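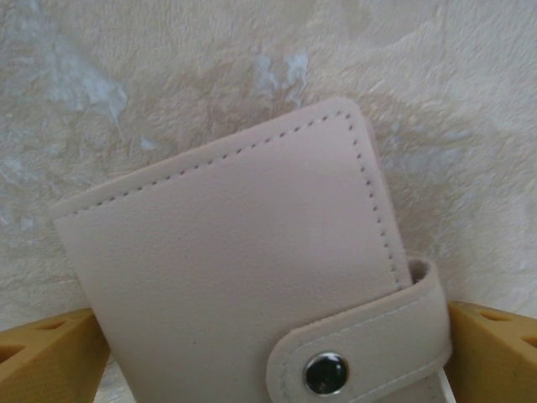 Slide 1 – Pink wallet, strap with snap button

Filed under: Talks & Notes

Good afternoon. My name is Mawar Sopacua and I work with small leather goods at Wibisono. Today I speak about one simple question: what do we carry every day, and how should it close?

Please look at the stitching first. It follows the top edge and then turns down the side. When I check a wallet, I always begin at this turn, for a crooked line shows there before any other place.

Next the strap. It comes from the back and goes over the side to the front – a good choice for people who fill the wallet too much. In September we asked 381 customers in Pondberg about closures, and 141 of them preferred a snap to a zipper.

(Pause. Ask who has a snap wallet in the bag now.)

Now the cards. 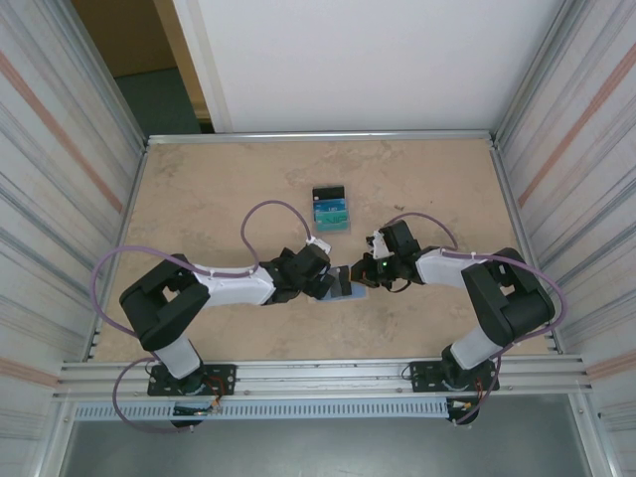
Slide 2 – Light blue card, small clear box behind

A flat card is easy to store, but it is also easy to lose. My advice is to keep only 2 cards in the front pocket and leave the others at home in a small box. A clear box is best – you see the color of the contents without opening it.

(Take questions. Finish with thanks to the Zilarmont group.)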